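Is there an agreed way to lay out objects for gripper demos?

Posted by Hukov on 2/5/22

Hi all! I've just started recording pick-up demonstrations with hand-held grippers and I'm completely hooked. My current task is clearing packaging off a table, and I want to write proper rules for it before I go any further, because my first 55 takes were laid out however I felt that minute. I've read the safety standards for robot arms but they say nothing on clutter. How messy should the start be? Do I tip things over on purpose? And when do I throw a take away?

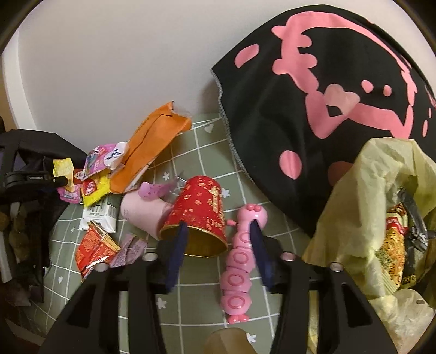 I'd love to get to 1,000 good takes by September, so if there's a house rule your group swears by, please share it, even if it seems too small to matter!

Phan

Great question, and I'm so glad you're asking at 55 and not at 2,000 like I did. There is no official standard for this that I know of. We wrote our own sheet and it fits on one page:

Every take starts with the fingers open and clear of the object.
Cups and wrappers can lie any way they land. Don't stand them up, a tidy table teaches tidy tables.
Change the layout every 10 takes. Write down when you changed it.
Grip a packet near its middle, one pad on each side. Ends fold and slip.
One packet per grip. If two come up together, mark the take and keep it in its own folder.
Never fix a bad grip with your free hand. Let go, go back, try again.

The fourth one made the biggest difference for us. Soft packaging is so much fun once everybody grips it the same way!
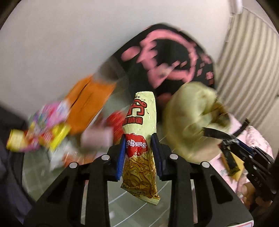
Noodle packet held upright, a blue pad on either side.

On throwing takes away: we keep the misses as long as they are labeled. You'll want them later. What we do bin is any take where the person stopped to think for a long while in the middle. And agree on what "done" means before you start. Ours is object released, fingers open, gripper backed off.

Tellier

Agree with most of that, not so sure about the 10. We change the layout after every single take and it's less work than it sounds, you just stir the pile. Also wipe the pads, crumbs and grease change the grip. If you work with two grippers, write down which one moves first or your takes won't match each other. The Nodotgate checklist has a decent section on two-handed work, a bit long, but worth a read.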